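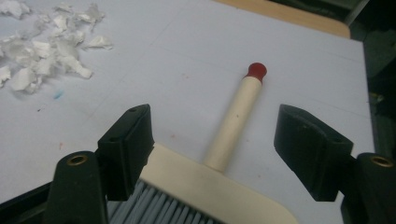 Cleaning closet and workroom check, Brernby building, second floor. I know a checklist isn't most people's idea of a good afternoon, but I love this one, and this round had plenty to be pleased with! We start with the hand tools every time, and the first one out on the white tabletop was the hand brush with the pale handle and the brick-red cap on the end. The bristles are the blue-gray kind, set in a dense row, and the handle has a smooth finish with only a couple of tiny dark specks on it. Marked OK under item 1.

Inspector: Veerle Vanhove
Date: 12/08/2025
Last full check: February
Key: OK / Fix / Replace / Not checked

HAND TOOLS

1. Hand brushes – handle free of splits, head tight, no bristles coming away
OK. Hold the head in one hand and try to twist the handle with the other. Any movement at all and it goes in the Fix bin. Please also run a thumb down the handle, slowly, the whole way. Splinters like to hide near the head.

2. Dustpans – front lip straight, no cracks
Fix. The lip on the one from room 14 has a nick you can catch a glove on. I filed it down a little but it still needs a proper going-over.

3. Long brooms – heads screwed on fully
OK. All hung up, heads off the floor. What a difference from last time, when they were standing on their bristles in the corner and had all bent to one side.

4. Scrapers – blades covered when stored
Replace. One cover missing. The blade is wrapped in tape for now and labeled. New covers are on the Pavar order.

5. Mop handles – locking collar holds
OK, though the collar on the older one is stiff. A drop of oil would do it.

TABLES AND WORK SURFACES

6. Tabletops wiped, edges sound
OK. The Enderon tables are holding up so well. I went along the edges with a fingertip and found nothing lifting.

7. Table legs level and locked
Fix. The table nearest the door rocks. Turn the foot on the window side until it stops, then tighten the nut. Do this before anyone sets a bucket on it again!

8. Nothing stored under tables that blocks feet
OK.

CLEANING PRODUCTS

9. Every bottle labeled
OK. Even the small spray bottles have readable labels now, which made my day. The old habit of writing on masking tape is gone and I don't miss it.

10. Acids and bleach on separate shelves
OK. Bleach is on the bottom left, descaler on the top right, tray under each.

11. Safety sheets in the binder
Fix. The sheet for the Shboul floor cleaner is still the previous version. Print the new one and take the old one out. Last time we had both in there and the dilution numbers didn't match.

12. Gloves in two sizes, at least one unopened box of each
Replace. Medium is fine. The large box is open and nearly finished.

ROOM

13. Floor clear from door to sink
OK. I could walk straight through with a full bucket. More of this, please.

14. Shelf load – nothing heavy above shoulder height
Fix. The floor polish has crept back up to the top shelf. It belongs on the second one down, where it was in February.

15. Light works, switch cover in place
OK.

16. Fire extinguisher in reach, tag in date
OK. Unit 141, hanging on its hook, pin in.

17. Drain runs freely
OK, and quick too. Whoever cleared the trap did a great job.

18. Hot water at the sink
53 degrees C at the tap after running it for a minute. Hot enough to scald if you leave your hands in it, so the warning sticker needs to go back up by the mixer. The old one has peeled halfway off.

COMMENTS

On bristles: wash brushes in warm water with a bit of dish soap, shake them out well, and dry them on their side or hanging. Please don't stand them bristles down in the sink. If they start to splay, you'll feel it in the sweeping long before it looks bad – the fine dust just stays behind.

On the order: scraper covers, large gloves and one dustpan come to 130 before tax. I'd add a spare hand brush while we're at it, since the one we have gets borrowed by every floor.

Open items go on the sheet inside the closet door. Initial them when they're done, and leave the table by the door until last if you need somewhere to put things down. Next round I'd like to include the stairwell closet too, if someone can find me the key.

V. Vanhove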